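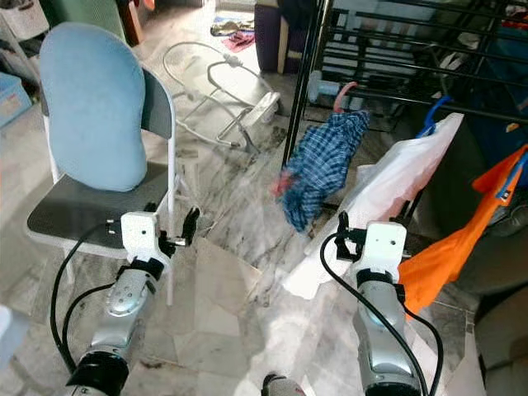 What does Trudidside do?

We write the software that sits between a robot and the thing it is supposed to pick up. Perception, grasp planning, arm control and the tools for working out which of those three is to blame.

About us

Trudidside was started by Pirjo Honkanen, who had spent years writing motion planners for machines that handled identical metal boxes. She got tired of the boxes. Her first hire agreed to join on the condition that the company would never have a slogan, and we have kept our word, though the marketing page suffers for it.

There are 9 of us now. Most write code, one writes the manual, and everyone answers support email on a rota that is argued over every Saturday by people who are supposed to be off.

What we make

Kurell is our planner. It takes two arms, a rough idea of what is nearby and a goal, and comes back with a path in under 100 milliseconds or an admission that it can't find one. We are rather proud of the admission. Earlier versions preferred to keep thinking. 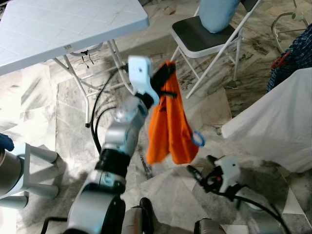 Tedesco is the perception side, and it has the harder life. A box has a shape you can look up. Clothes have a shape until you touch them, and then they have another. Take an orange cloth held by one corner: everything below the gripper is loose folds, and the software has to guess where the other corners went. Tedesco keeps several guesses alive at once and drops them as the camera learns more. It also has to cope with marble tile in patches of sunlight, a pattern it used to report as laundry. The bug was number 273 in our tracker and was closed in July, to light applause.

Warkomach is the tooling. It records what each camera saw, what the planner believed and what the arms were told to do, then lines all of it up on one timeline. It began as a script for settling arguments between the Kurell people and the Tedesco people. Customers asked for it, so we added a login screen and a price. 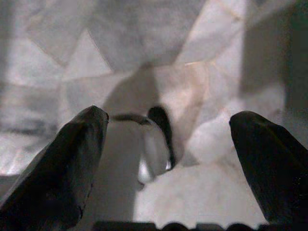 Close work between the fingertips, from the wrist camera.

How we work

We test on household things in rooms with furniture in them. Our regression suite replays almost 3,000 recorded grasps every night, and the results are waiting at 7 a.m. for whoever makes the coffee. A change that makes the demo prettier and the replay worse does not ship. This has cost us some very pretty demos.

Working with us

We license all three products separately, though Kurell and Tedesco get on better when bought together. If you have arms, cameras and a task that keeps going wrong, send us a log. A log is worth more to us than a slide deck, and Pirjo reads the odd ones herself.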